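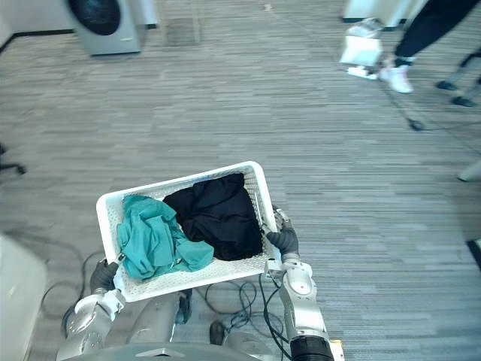

Robots still can't beat my laundry day

By Elmarie Mtshali — June

Filed under: Home & Gadgets

I spent an afternoon at Durotero watching robots try to do laundry, and I came home oddly fond of my own two hands. The company wants a machine that can take a basket of clothes, get it to the washer and load it without anybody stepping in. Sounds easy, right? I do it half asleep!

Unathi Mofokeng, who runs the testing there, gave me the numbers without sugarcoating them. Out of 62 full tries this month, 13 went all the way through with no help. Carrying is the good part (the basket hardly ever gets dropped now). Clothes are the headache — a sleeve wraps around a sock, a shirt folds in on itself, and the hand has to guess where one thing stops and the next begins.

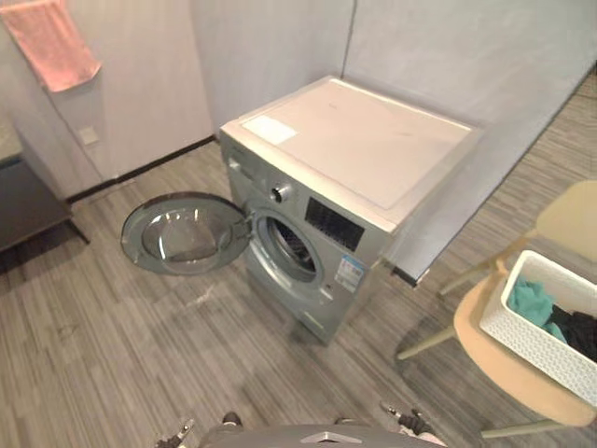

Washer door open, basket waiting on the chair at Durotero.

A small load takes the robot roughly 8 minutes on a good run. I asked Mofokeng when I could have one at my place, and she laughed and said to keep my hamper. Shop floors will probably come first, she thinks, with the same bins in the same spots every shift. Durotero plans another round of tests with heavier stuff, towels and jeans, before the summer's over.

Last updated 4:15 p.m.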